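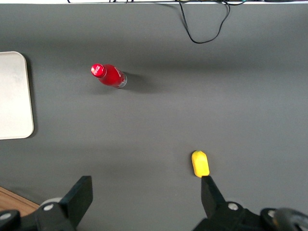

The gray table with the tray, the red bottle and the cable. Sunday, 21st May.

I wanted to write this post in January, when I bought the table, but then I had no peace with it and every week I put it off. So now you get it with four months of experience, which is maybe better for the reader.

The table is gray and matte. I did not choose gray with great thinking. In the shop in Ravgate there were two tops left, one white and shiny and one gray, and the white one had already a scratch near the corner. The gray one was 106 in the sale and I carried it home with the bus, which I do not recommend. The driver was patient, the other passengers less so.

Before this I had a brown table from my student time, and it was always full. I mean full in the way that you eat your dinner on your knees because there is no place for the plate. Letters, chargers, a lamp without a bulb, three pairs of scissors. When the new table came I made a rule for myself: in the evening, only the things I will need the next morning may stay on it. All other things must go to their place, and if they have no place, I must decide about them the same evening.

This rule worked well for about two weeks. Then came the small things without a home.

The tray helped me more than the rule. It is an off-white one with round corners and a low rim, and I found it at Rowlands, on the shelf at the back where they keep the pieces from closed cafes. It has some gray marks inside. I tried with baking soda and with lemon, and after that I left it in warm water overnight, but I think the marks will stay with us. I don't mind it so much. The keys go in the tray, the coins go in the tray, the receipts also, until Friday. On Friday I empty it completely, and this is the part that I forgot in the beginning. A tray which is never emptied is only a smaller messy table.

The red bottle has been a longer story. It has no fixed place until today. I put it in the kitchen, and there it is in the way of the kettle. I put it on the shelf, and I forget that I have it. On the table it likes to lie on its side, and every time I pass I think that I should stand it up, and then I sit down and do something else. My sister bought me a bottle holder from Plillitz for my birthday, very kind, but the ring is too narrow, so now the holder keeps my wooden spoons. If somebody knows a wider one, please write it in the comments.

And cables! I have read so many articles about cables. There are clips, boxes, sleeves, little bags with labels. I bought a pack of clips from Viltovier and glued them under the edge of the table, and in the first warm week they fell down one after another, always at night. The black cable still comes over the edge and makes its loop on the top. I have tried velcro tape also, but then I must open it each time I want to move something, and I know myself, I will not do it. My new idea is to put one hook on the back side with a real screw. For this I need to borrow a drill, and to be brave enough to make a hole in a table that I carried on the bus.

What I like most in these months is how the surface looks when there are only a few things on it. In the soft light the gray is darker in one part and lighter in another, and I can see where I should wipe. For the cleaning I use a damp cloth and then a dry one. Glass cleaner I tried once and it left stripes for days. A matte surface does not forgive you this.

Next on my list is the drawer under the window. I opened it yesterday to look for a pen, and I closed it again. There are batteries in it from I don't know which year, and the instructions for a radio that I gave away. I will take everything out, put it on the table - the whole table is free enough for this now - and make piles. I will write again when it is done, or when I give up.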